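Re: [commons-laundry] Dryer times and the water bill

I read the whole thread again before answering, so this is long. Skip to the end if you only want to know what I am proposing.

On the water bill, an earlier message said:

> I don't see why we should pay to replace washers that still
> work. The two old ones in the back at Grinindale get clothes
> clean and they take coins without a fuss. If the bill went up
> it is more likely the rate went up. Has anyone checked the
> rate? Also, the dryers are the real problem. I waited 22
> minutes past the end of a cycle last time and my towels were
> still damp. Fix the dryers first and leave the washers alone.

I did check the rate. It went up, but only by a little, and it does not cover the difference. The rest is use. Both buildings share one meter, so I can't say from the bill alone which building is using more. What I can say is that the old washers fill three times on a normal cycle and the newer ones fill twice.

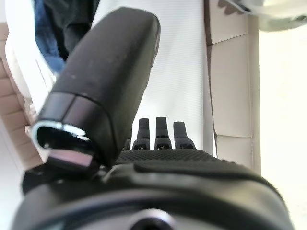
Grinindale, October

I spent most of an afternoon in the laundry room at our building and ran the same load in an old washer and a new one. Same towels, same soap, same setting as near as I could match it. The old one took 9 minutes longer. Both loads came out clean. The load from the old one was a good deal heavier going into the dryer, and I think that answers part of the complaint about the dryers. They are being asked to do work the spin cycle should have done.

So I agree with the quoted message that the dryers are slow, but I don't agree that they can be looked at separately. I put the towels from each washer into the same dryer, one load after the other, and let it cool down in between. The load from the new washer was dry at the end of one cycle. The load from the old washer needed a second one. That is a second payment for whoever is standing there, and more gas for all of us.

The lint duct is the other part. The Bovico dryers vent into a shared pipe that runs along the back wall and out through the side of the building. The flap at the outside end was stuck half shut when I looked. I freed it by hand. I don't know how long it had been that way – the last cleaning noted on the sheet by the door is from 2 winters ago. The Worinau building has its own duct, and someone there wrote last month that they had not had trouble with drying times, so I would start with ours.
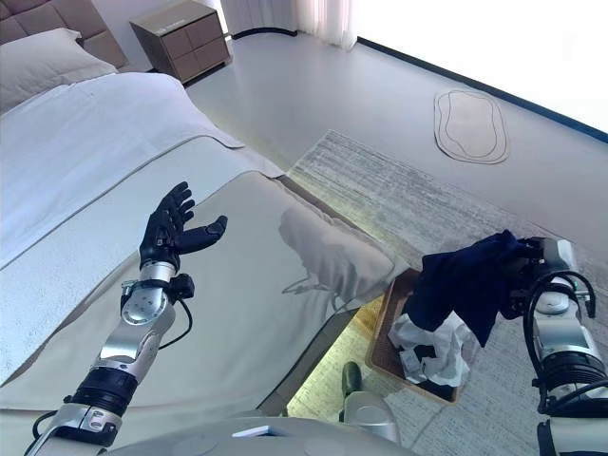

The repair shop quoted us for two jobs. The first is new drain pumps and belts for both old washers. The second is taking both out and putting in a pair of Baek front loaders on a lease. The repair is cheaper this year. With the lease we pay the same amount every month and they handle breakdowns, but we are tied in for 6 years and they set the price per load. I asked if the term could be shorter and was told no. I also asked if we could keep coins, and the answer was cards only. Several people on this list have said they don't want that, and I don't either.

A few smaller points that came up in the thread:

The folding table stays where it is. Moving it under the window would block the shutoff valve.

Baskets left overnight have been going on the shelf over the sink. If yours is missing, look there before writing to the list.

Please don't use more soap in the old washers to make up for anything. Too much leaves suds in the drum and the machine adds another rinse to clear them, so it uses more water again.

I would leave the hours as they are, with the last load in by 9. The people who live over the room have asked for that and I have not seen a good argument against it.

What I propose is this. We get the duct cleaned first, along the whole run, and put a date on the sheet when it is done. Then we have the belts and pumps replaced on the old washers and see what the next two bills look like. If the water use has not come down by then, we talk about replacing them, and we get a second quote from a place that will sell us machines outright. I am not in favor of the lease as written.

If you are against any of this, please say so on the list and not in a note on the door. I will call the duct people once I have heard from both buildings. It would also help if someone at Worinau could read the sheet in their laundry room and tell me when their duct was last done and who did it.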